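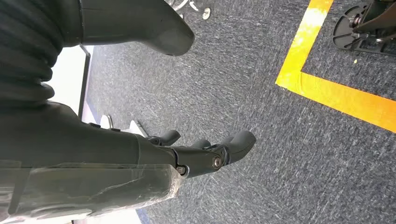
The Ferry to Drarkwood

The last boat to Drarkwood left at 4 in the afternoon, and Afiq Saragih missed it by the length of the pier. He stood with his bag against his leg and watched it go. Then he went into the ticket office, where a man was putting coins into paper sleeves.

"Next one's in the morning," the man said.

"I have to be there tonight."

"Then you want Tobias Delacroix. Green door, past the bait shop. He may say no."

Tobias Delacroix did say no. He was eating soup at a table covered with newspaper, and he said it before Afiq had finished asking.

"My aunt is dying," Afiq said.

Tobias put down the spoon. "Who's your aunt?"

"Mrs. Mensah. She has the house above the landing."

"I know the house." He looked at the soup a while longer. "She taught me to read. I was 51 years old and she taught me to read, at her kitchen table, out of a seed catalog." He got up and took his coat off the nail.

The boat was called the Conda. It had been the Anaconda when he bought it, he said, and the first letters had come off in a storm. He had never gotten around to painting them back. Afiq sat in the stern on a folded tarp. It was April and the wind still had winter in it, and neither of them talked until they were past the breakwater.

"When did you last see her?" Tobias asked.

Afiq had to think. "My mother's funeral. Before I moved."

"She writes to you."

"She used to. I wasn't good about answering."

Tobias nodded and moved the tiller a little. The shore behind them had turned into a line of lights. Ahead there was only the rock called Keltotier, with its bell, and past that the dark shape of the island.

"She kept on writing," Tobias said. "I took the mail over for her when her knees got bad. Then one winter she stopped giving me the ones for you. I asked her about it. She said she was saving you the trouble of feeling bad."

Afiq pulled his collar up. He could hear the bell now, not regular, just when the swell caught it.

"She didn't throw them out, though," Tobias said. "There's a drawer."

They came in on the lee side, where the water was flat. Tobias tied up with one hand and held the boat to the steps with the other. Afiq climbed out and took his bag, and then he opened his wallet.

"Put that away," Tobias said.

"Will you come up?"

"In a while. I want to look at this line." He was already bent over it.

The path was steeper than Afiq remembered. There was a light on in the kitchen and another upstairs. A neighbor he didn't know let him in and told him to keep his voice down, his aunt had only just gone off to sleep – she'd been asking what time the boat got in. He sat in the kitchen to wait. The kettle was on the back of the stove. The seed catalogs were on the shelf where they had always been, with a pencil on a string.

The drawer was under the window. He looked at it for some time. Then he heard boots on the path, and he got up and put out a second cup.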